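# Preserving the Critic's First Draft

The Nelstead Film Library has opened its collection of review manuscripts to the public, after two years of sorting and repair. 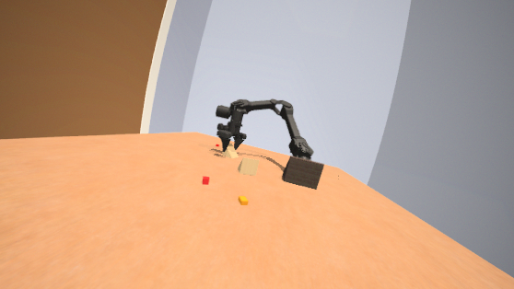

The collection holds 1,255 typed and handwritten reviews by newspaper critics, most of them from small cities. Ghizlane Fawzy, the library's head of collections, explained that the printed versions were often much shorter than what the writers turned in. "An editor had a column to fill and cut from the bottom," she said. "In many cases the writer's real opinion was in the last paragraph, and readers never saw it."

Ms. Fawzy pointed to the papers of Nabila Ashour, who reviewed films for the Kuvar Courier for 16 years. Her notice of the melodrama "Rarport" ran to five pages in draft and appeared as seven sentences. The missing pages compare the film's two endings and argue at length for the one the studio dropped.

Asked whether Ms. Ashour had objected to the cuts, Ms. Fawzy said that her letters were polite but firm. "She asked for the pages back every time – and she kept them. We owe the collection to that habit."

The library does not plan to publish the drafts as a book. Ms. Fawzy said that the margin notes would be difficult to set in type, and that visitors should see the pages as they were left. The reading room is open by appointment through November. Requests should name the critic and, where known, the title of the film.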